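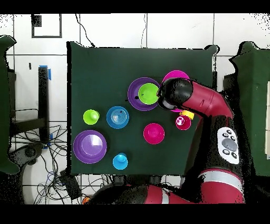 Segundo Nima Babaei, um conjunto de demonstrações só começa a valer alguma coisa quando quem as gravou já está farto de ver taças. Escreveu-me isto em resposta ao texto anterior, em que eu me queixava da lentidão do trabalho, e acrescentou que o meu erro era querer gravar depressa antes de saber gravar sempre da mesma maneira. Discordei na altura. Passadas umas semanas, concordo em parte, e este texto serve para explicar em que parte.

A tarefa é simples de dizer: há taças e copos de plástico coloridos em cima de um tabuleiro verde-escuro, e o braço tem de pegar numa peça e pousá-la dentro de outra maior. O caso que mais gravámos é o da taça verde dentro da roxa grande. Uma pessoa guia o braço à mão, o computador regista as posições das articulações e a imagem de profundidade, e no fim decide-se se o episódio fica ou vai fora. Chamamos ao projeto Fellumon. O nome vem de uma pasta antiga e ficou.

Neste momento temos 1461 episódios guardados. O número parece grande até se perceber como está distribuído. Quase tudo o que gravámos no princípio tinha a peça de destino no mesmo sítio, na metade de cima do tabuleiro, porque era aí que o braço chegava com mais conforto. O modelo aprendeu isso muito bem. Quando mudámos a taça roxa para o canto inferior esquerdo, foi à mesma para cima e largou a peça no tabuleiro vazio. Fez o movimento com toda a segurança, o que torna o erro mais irritante de ver.

A partir daí passámos a mexer nas peças antes de cada episódio. Tentei primeiro fazê-lo de cabeça, e ao fim de uma manhã fui ver as posições num gráfico: estavam em montinhos. Uma pessoa que julga estar a espalhar coisas ao acaso repete-se muito. Agora há um programa pequeno que sorteia as posições e eu limito-me a obedecer, mesmo quando o sorteio põe duas taças quase encostadas e eu sei que o episódio vai ser difícil. Esses são os que fazem falta.

As peças também deram que pensar. Escolhi plástico brilhante por ser barato e aguentar quedas, e a câmara de profundidade não gosta de brilho. Nos rebordos aparecem buracos, pontos sem medida, e à volta do próprio braço acontece o mesmo. O Tomé, da Clerton, que nos emprestou algum tempo de cálculo, sugeriu preencher os buracos antes do treino. Experimentámos. O resultado ficou mais bonito no ecrã e o modelo piorou um pouco, creio que por passar a confiar em superfícies que o preenchimento tinha inventado. Voltámos aos dados crus, com uma máscara a dizer onde não há medida.

Sobre a parte da guia manual, tenho três reparos.

O primeiro é que a mão de quem guia entra nos dados. Nos meus episódios o braço chega baixo e sobe à última hora. A Lídia faz o contrário, vem de cima e desce a direito. O modelo treinado com os dois estilos hesitava a meio caminho, como se fizesse a média. Combinámos uma aproximação única, por cima, e repetimos 14 sessões antigas para ficarem de acordo. Foi esta a parte em que o Nima tinha razão desde o princípio.

O segundo é que as pausas contam. Se paro para pensar com a pinça em cima da taça, a pausa fica gravada, e o modelo aprende a parar ali. Cortar as pausas à posteriori resolve quase sempre, mas convém cortar com cuidado: há uma pausa curta, quando a pinça fecha, que tem de ficar. Da primeira vez cortei essa também e passámos um dia a tentar perceber por que motivo o braço se ia embora de mãos a abanar.

O terceiro tem a ver com os falhanços. No início deitava fora tudo o que corria mal. Agora guardo os episódios em que a peça escorrega e é apanhada outra vez, com uma etiqueta própria. São poucos, mas sem eles o modelo não sabe o que fazer depois de um erro. Fica a executar o resto do movimento com a pinça vazia — e leva-o até ao fim. Os episódios em que a peça cai para o chão continuam a ir fora.

As etiquetas merecem uma palavra. Usamos o formato da Kvaran, que obriga a declarar para cada episódio a peça, o destino, quem guiou e se houve recuperação. Achei burocrático. Depois precisei de separar os episódios da Lídia dos meus e demorei 2 minutos. Sem as etiquetas teria de os ver um a um. O que o formato não prevê é a orientação da peça, e para nós isso importa, já que um copo virado para baixo se agarra de outra maneira. Metemos essa informação no campo das notas, escrita sempre com as mesmas palavras, e até agora tem chegado.

Quanto a resultados, ainda não tenho nada que queira publicar. Com posições sorteadas, o modelo faz bem o encaixe das taças grandes e mal o dos copos pequenos. Desconfio que é falta de exemplos, porque os copos dão mais trabalho a guiar e fomos adiando. O plano até junho é gravar só copos, 2 sessões por semana, e voltar a treinar com tudo junto. Vou também deixar de fora do treino uma das cores, para ver se o modelo aprendeu a forma ou se anda a guiar-se pela cor. Tenho um palpite e não é otimista.

O Nima pediu os dados para comparar com os que recolheu em Nirkside, com outro braço e outras taças. Mando-lhos assim que acabar de rever as notas, porque há episódios meus do princípio em que escrevi apenas «ok» e já não sei o que queria dizer com isso.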